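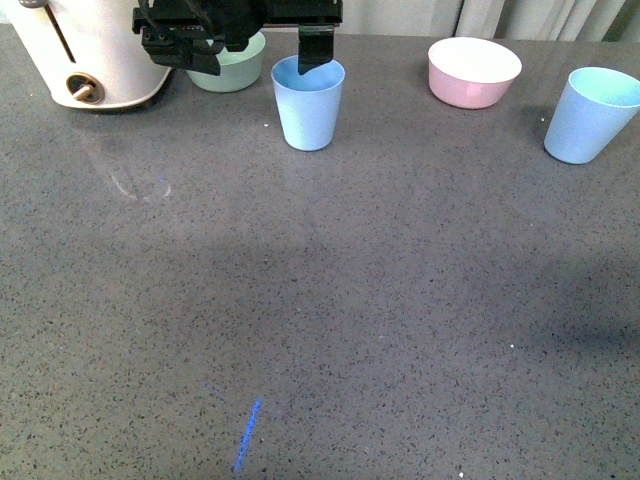

カウンターの上の水色のカップと緑のボウル。左はクリームホワイトの家電。

Viltar カウンター食器セット README

概要

Viltar は、キッチンカウンターに出した軽い食器と、その片付けの様子を記録したデータセットです。対象はカップ、ボウル、およびカウンターに置いたままになる家電です。食器を重ねる、伏せる、脇へ寄せるといった、食後の数分間に起こる作業を扱います。

収録数は 333 エピソードです。1 エピソードは一つの作業の開始から終了までで、途中で別の作業に移った場合はそこで区切り、別エピソードとして登録しています。失敗した回も削除していません。成否は後述の result 欄で確認できます。

名称について

Viltar はデータセット全体の名前です。Skindine は食器の呼び名と色の語彙表、Thaweesak は配置表、Riment は注釈の点検に使うスクリプト群を指します。以前の版では語彙表も Viltar と呼んでいたため、古いメモを参照する場合は注意してください。

収録されているもの

水色のカップ
プラスチック製のタンブラー型。口が広く、底に向かって細くなります。表面はつや消しで、内側は外側より少し濃い青に見えます。語彙表では cup_lightblue。口を上にして立てた状態を upright、側面がカウンターについている状態を lying、その中間を tilted とします。

緑のボウル
低めで丸みのある、くすんだ緑のボウルです。内側は外側より明るい色です。語彙表では bowl_sage。旧版の bowl_mint は同じものを指しており、読み込み時に bowl_sage へ置き換えられます。

ピンクのボウル
語彙表では bowl_pink。緑のボウルと入れ子にする作業と、単独で移動する作業があります。

白い家電
丸みのあるクリームホワイトの本体に、真鍮色のつまみが付いています。語彙表では appliance_white。片付けの対象ではなく、動かさないものとして登録しています。食器をこの家電に当てた回は、contact_fixed を 1 にしています。

カウンターについて

天板は灰色の地に黒や濃い灰色の粒が散った模様です。粒の大きさはそろっておらず、引き伸ばしたような形のものもあります。食器の影が落ちると粒と地の差が小さくなるため、輪郭を手で描く場合は影の縁を食器の縁と取り違えないようにしてください。

天板の細かな汚れや小さなくずは物体として数えません。色のついた筋も同様です。水滴は、作業指示に「拭く」が含まれるときだけ spill として注釈します。模様の粒と区別できないものには印を付けないでください。
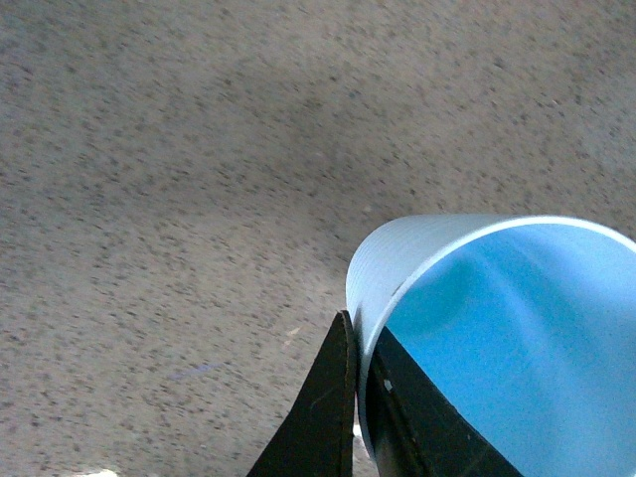 カップの注釈では、口の縁を一本の弧として取ります。縁が隠れている場合は見えている部分だけを描き、残りを推測で閉じないでください。縁に光が当たって白っぽくなっている箇所も縁に含めます。内側と外側の境がわからないときは、rim_clear を 0 にして次へ進んで構いません。

傾いたカップは、口の向きを 16 方位のうち最も近いもので記録します。方位の基準は天板の長辺で、右方向を 0 とし、反時計回りに数えます。立っているカップの向き欄は空のままにします。0 を入れると右向きとして集計されます。

配置表（Thaweesak）

開始時の食器の置き方は 11 種類あります。番号は 1 から始まり、欠番はありません。配置表には各食器の位置、立て方、隣り合うものの名前を書いています。位置は天板を区切った升目の記号で示し、距離の値は入っていません。

同じ配置番号でも、置き直すたびに位置は少しずれます。厳密に同じ初期状態が必要な用途には向きません。また、配置 4 と配置 7 は緑のボウルの升目が違うだけなので、学習用と評価用に分ける際は同じ側に入れることを勧めます。

作業の種類

寄せる：食器を指定された升目へ移す。
重ねる：ボウルを別のボウルに入れる。入れる順番は指示文に従う。
起こす：傾いた、または横になったカップを立てる。
伏せる：カップの口を下にして置く。
拭く：食器をどけてから天板を拭く。食器を戻すところまでを含む。

「片付ける」という指示は使っていません。試験的な収録では、重ねて終わる人と端に寄せて終わる人がいて、終了の判定がそろわなかったためです。現在の指示文にはすべて終わりの状態を書いています。

ファイルの構成

episodes には画像列と作業ごとの記録、labels には注釈、layouts には配置表、vocab には語彙表が入っています。notes は収録時の覚え書きで、書式は統一していません。表記の揺れや書きかけの行が残っています。集計には labels だけを使ってください。

主な欄は次のとおりです。

episode_id：三桁の通し番号。
layout：開始時の配置番号。
task：作業の種類。
target：動かす食器の語彙名。
pose_start、pose_end：開始時と終了時の立て方。
contact_fixed：動かさないものに当たった場合は 1、それ以外は 0。
result：done、partial、fail のいずれか。
rim_clear：カップの縁が判別できる場合は 1。

partial は、食器が目的の升目に一部だけ入っている場合と、重ねたボウルが傾いて止まっている場合に使います。カップを起こした直後に再び倒れたものは fail です。

点検

注釈は一度付けたあと、Riment で欄の抜けと語彙の誤りを調べています。画像との照合は 137 エピソードについて人の目で行いました。残りは機械的な点検のみです。照合済みのものは checked 欄が 1 になっています。

直しが多かったのは、ボウルの色の取り違えと、tilted と lying の混同でした。緑のボウルは照明によって灰色寄りに見えることがあり、色だけで決めず配置表も確認する必要があります。

既知の不足

カップは水色のものに偏っています。取っ手のあるマグ、ガラスのコップ、金属の食器は入っていません。中身の入った食器もなく、注ぐ作業や飲み残しを捨てる作業には使えません。

天板は一種類だけです。無地の天板や木の天板で同じように縁が取れるかどうかは確かめていません。光沢のある天板なので、白い家電の下などに淡い映り込みが出ます。映り込みは注釈の対象外です。

夕方の収録は影が長く、rim_clear が 0 の割合が高くなっています。時間帯は notes に書かれている場合がありますが、専用の欄はありません。

変更の記録

3月の更新で、bowl_mint を bowl_sage に統一し、配置表の升目の記号を大文字にそろえました。小文字の記号を読む古いスクリプトは、そのままでは配置を見つけられません。エピソードの追加と削除はありません。

誤りの報告には episode_id と欄の名前を添えてください。画像の何枚目かがわかる場合は、それも書いてください。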